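# The brown tablecloth, a progress report

January is when I decide things about the house, and this January I have decided about the tablecloth.

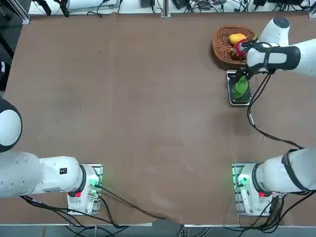
Do you iron a tablecloth this size before it goes on the table, or after? After, with a folded towel under the bit you're working on, and then you leave it alone.

I know this and I still don't do it. The cloth comes out of the airing cupboard folded in a way that made sense to me at the time, gets flung over the table, and keeps its creases for weeks. The near edge is the worst. It never hangs straight, and there's a diagonal fold wandering off towards the middle which I have smoothed with my hand so many times that it must regard it as affection.

Brown was my idea. I had a white one before, from Mornar, and it lasted until the first beetroot. Brown, I reasoned, would hide everything. What brown hides is tea and gravy. What it shows, with real enthusiasm, is anything paler than itself: flour, chalk, candle wax, the ghost of whatever I last wiped off with a damp sponge. There are faint light smudges on it now that I've stopped trying to identify.

I asked Sơn Trình, who used to do linens for a wedding venue and once got through 200 cloths in a weekend. His advice was to shake it outside, go over it with a dry clothes brush, and only then think about water. I'd been doing it in the opposite order, which apparently turns dust into paste. He also told me to buy a bigger one and stop tugging at the corners. I had hoped for something cheaper.

So I looked. Omden do a heavy cotton in 300 cm, but only in a colour they call Oat, and we've been through that. Pekell will cut to length and charge 70 quid for it, hemming extra. Wubshet has a nice one in rust with no measurements given anywhere on the page, just a bowl of lemons for scale.

For now the brown one stays. I've brushed it, and the middle looks better for it. The scuffs haven't budged, so they may be permanent residents. The iron is out on the worktop, where it's been since Sunday, and the towel is folded ready next to it.

I might do the near edge tonight. The kettle's on first.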